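Why Does a Road Get Skinny Far Away?

Have you ever stood on a long, straight road and wondered why it seems to squeeze itself into a tiny point? The road isn't really shrinking, of course! If you walked all the way down to that point (and you'd want good shoes for it), you would find the road just as wide as the place where you started.

The trick happens in your eyes. When something is close, it takes up a lot of the space you can see. When it is far off, it takes up only a little. Hold your thumb near your nose and it can hide a whole house, even though your thumb is, I hope, a good deal smaller than a house!

Now think about the two sides of a road. Near your feet they look far apart. Farther along, the gap between them looks smaller, and then smaller again, until the two sides seem to touch. Artists call that spot the vanishing point, and it works on walls, sidewalks and rows of buildings too.

Try it with a pencil and a ruler. Make a dot in the middle of your paper, draw 2 lines from the bottom corners up to the dot, and there is your road. Add some poles along the side, tall ones first and then shorter and shorter.
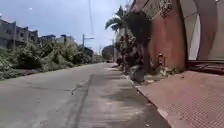 A long, straight concrete road, with a wall on the right and buildings on the left. Can you find its vanishing point?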